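Kitchen notebook, Bumow workshop
21/05/2020

Sink and drying area

Wanted to settle where the washed dishes go. The counter by the sink keeps filling up and the Plulach order needs that surface clear by June. Measured before moving anything: 398 mm from the divider side of the small bowl to the mark I penciled for the trays, 300 mm wanted for the tray itself. That leaves 98, so a rack standing on the counter is out.

Tried plates on the roll-up rack over the small bowl. It has bare metal rods and no slots, so a plate needs something to stop it sliding. The pink plate with the low rim was the test piece. Leaning it fairly upright is better than laying it down, because the raised rim holds a little water when it is flat.

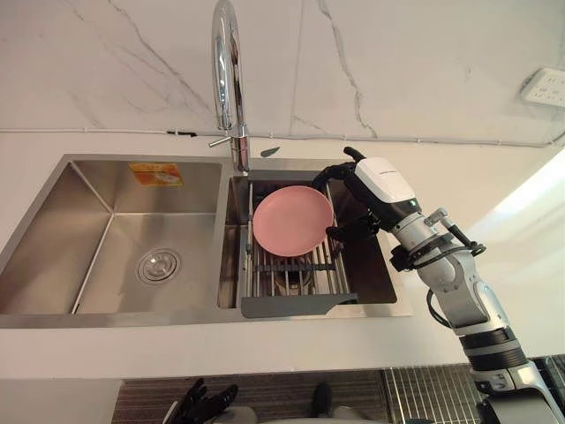
Rack position

Roll-up rack stays over the smaller bowl. Big bowl is for washing and has to stay open, including the strainer, which gets emptied at the end of each day. Keep the gray end of the rack over the rim so the rods do not drop into the bowl. Check this after wiping the counter, it is easy to nudge.

The orange sticker on the back wall of the big bowl can stay for now. If it starts lifting, peel it and clean off the glue with oil, no scraper on the brushed steel.

Wire rack is off the counter and on the floor under the front edge. Not a home for it. Either it goes on the Bittencourt shelf (83 cm clear, fits easily) or it goes back to stores. Wash it before anyone puts dishes in it again.

Asked Bundemard for a second roll-up rack, same width. Their list has a longer one too, but then it would reach past the divider and we lose part of the big bowl.

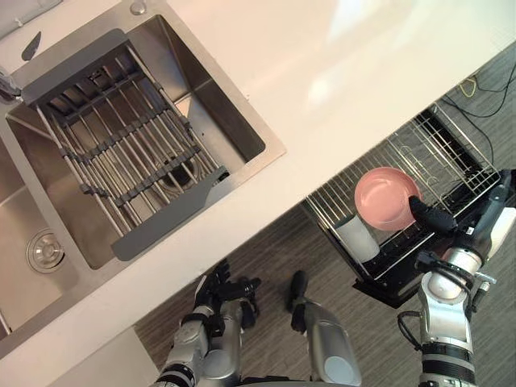 Roll-up rack across the sink, wire rack on the floor.

To do:
- put the loose dark gray lever piece by the faucet in a labeled bag, find out what it belongs to
- wipe down the white cabinet front
- try bowls and mugs on the rods, mugs upside down
- cups with narrow bases may tip between rods, try those last
- write the tray width on the plan, old copy still says 94 mm, should be 300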